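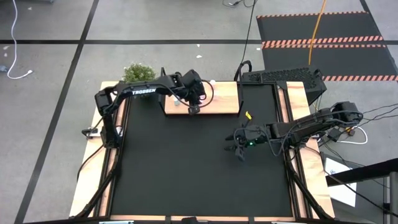

Two-armed station back at work after a winter of dropped cups

FEDVILLE, Saturday, December 7, 2019

The two-armed workstation on the ground floor of the Plalteo workshop is back on the schedule this weekend, four days after it was pulled for dropping things it had been specifically asked to hold.

The repair took most of the week. The part that failed was a screw.

Yi-chun Ng, who runs maintenance at the Fedville site, traced the trouble to the clamp that holds one of the arms to the edge of the table. A screw had backed out far enough to let the base rock by the width of a fingernail. By the time that wobble had traveled up the boom and down to the gripper, the fingers were closing on the air next to the cup.

"We spent two days on the software," Ng said. "It's a very nice piece of software. We know it extremely well now."

The station does table work: picking up cups, setting them down, moving them between a shelf and the tabletop. It is the kind of job a toddler gets bored with, and the workshop has spent the better part of a year getting a pair of arms to do it the same way twice. The logbook opened with the machine in February and had reached entry 3578 when the arms were switched off on Tuesday. A fair number of the recent entries consist of the word "again."

Suspicion fell first on the calibration file, then on the gripper fingers, then on a firmware update that had gone in the previous week. The update was rolled back, which changed nothing, and then put back in, which also changed nothing. Hoi-yan Fang, who wrote the calibration routine, asked for the fingers to be re-covered before anyone touched her numbers. They were. The arm went on missing, with better grip.

It was Kwadwo Dramani, over from the Plumville shop to collect a spare power supply, who leaned on the table while waiting and saw the arm lean with him. He has declined to take much credit.

"I was tired," Dramani said. "I'd driven 70 miles."

With the cause found, the repair itself was over before lunch on Thursday. Ng took the clamp off, cleaned the wood under it, and put it back with a wider pad and thread locker on the screws. The other arm got the same treatment, on the grounds that it had been bolted down on the same afternoon by the same person. Ng did not name the person. Segundo Arango later volunteered that it was him.

The rest of Thursday went to the cables, which everyone agreed had been meaning to be somebody's job. Each arm was run slowly through its whole reach with a hand on the stop button, and anything that pulled tight at the far end of a move was given more slack. After that came recalibration, with Fang at the keyboard and the numbers read aloud and written down on paper, a practice she introduced in the spring after a laptop died in the middle of one.

Friday was for cups. The arms worked through the usual plastic set at half speed, then at full speed, with the shelf frame in place and the shelf restocked between runs.

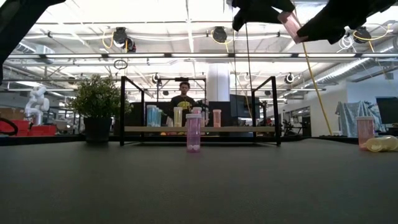

A pink cup in the gripper during checks at the Plalteo workshop in Fedville.

The acceptance test at Plalteo is short and has no official name. An arm has to pick up a cup, carry it over the table, put it down and let go, and it has to do this 70 times in a row without help. The station passed on the second attempt. The first ended early when Arango, watching closely, put his coffee down where the arm was headed and had to be asked to remove it. The run was scored as an operator fault, his second of the week.

There are some changes to the routine. Clamp screws will be checked by hand every Monday before power-up, with a paint stripe across each head and pad so that a screw on the move can be spotted from a standing position. The pads will be replaced every 5 weeks whether they look worn or not. Chia-jung Mok, who keeps the schedule, has also moved "push on the table" to the top of the fault-finding sheet, ahead of the two pages of software checks that used to come first.

Mok put the cost of the repair at next to nothing in parts. She was less willing to put a number on the hours, and suggested the question be sent to Chang, the group's manager, who was said to be in a meeting.

The Plumville shop, which runs a station of the same layout, has been told to look at its own clamps. Dramani said he would get to it on Monday. He left Fedville on Thursday evening without the power supply, and it is being held for him at the front desk.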